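Visit report: Griduritz print works, Benura

The Griduritz works opens to trade visitors in July, and the tour starts at 9:30 a.m. from the gatehouse on the canal side. Our group was there for the decorative panel line, which prints short runs for children's furniture, play boxes and shop displays. The offset hall was closed for maintenance and is not covered here.

Board store

Board arrives in pallets and stands in the store for 2 days before it is released. The air is held at a constant humidity, and the reason was plain enough on the trimming bench: a sheet taken straight from the truck had bowed along its long side. Sheets are checked against a steel straightedge and anything out of tolerance goes back to the supplier, Breathnach.

Printing

The flatbed printer, listed on the floor plan as unit 742, takes one sheet at a time on a vacuum table. Ink is cured by lamps on the carriage. Rated output is 700 panels a shift, but the operators run slower on pastel designs. Pale tints show banding that a saturated color would hide, and most of the children's range is pale.

The artwork for that range is drawn by hand and scanned. Brushstroke shading is kept in the file, so a large shape such as a planet does not print as a flat disk. Small motifs in pink and light blue – hearts, flowers, a butterfly – are placed around it.
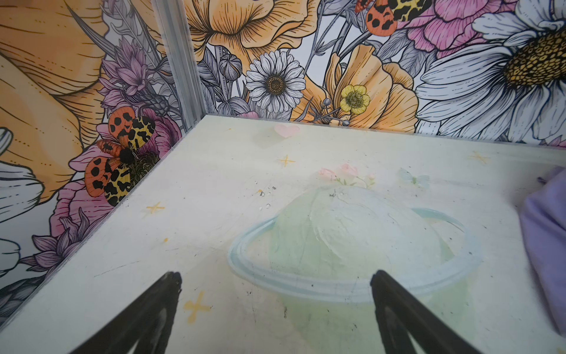

Finishing and wear tests

Panels get a clear matte coat and are cut on a router table with dust extraction. Edges are sanded by hand. The test room then rubs a sample from each batch for 2,000 cycles with a felt pad and compares it with an untouched piece under a daylight lamp. We asked to see a failed sample and were shown one from the spring, where the coat had gone cloudy at a corner. The cause was given as low lamp power.

Packing

Panels are interleaved with tissue and boxed flat. Hendutora, the main customer, wants corner guards on every carton, and these are still folded by hand.

Practical notes

Closed shoes are required. The tour lasts until noon, with one stop for coffee. Parking at the gatehouse is limited – the tram from Benura station is easier.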